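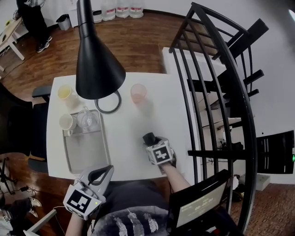

Rules for hand-held gripper work, Odura project

The working rules are now three pages. Each take starts with both grippers over the table and the timer in view.

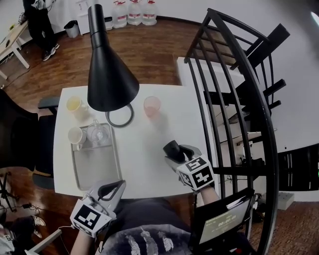 Abdul-Rahman Abubakari asked whether glassware should be held to a lower speed. We have added that as rule 5.

Marker cubes must stay uncovered.

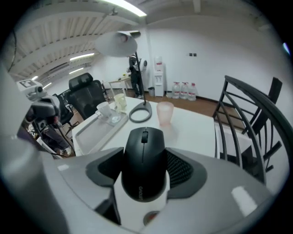 Thevar replied that the marker rule needs a pass/fail check. A draft is due in November.

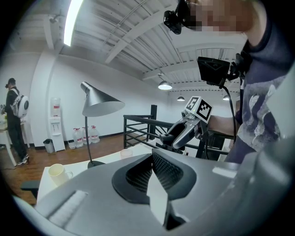 Spending is on plan.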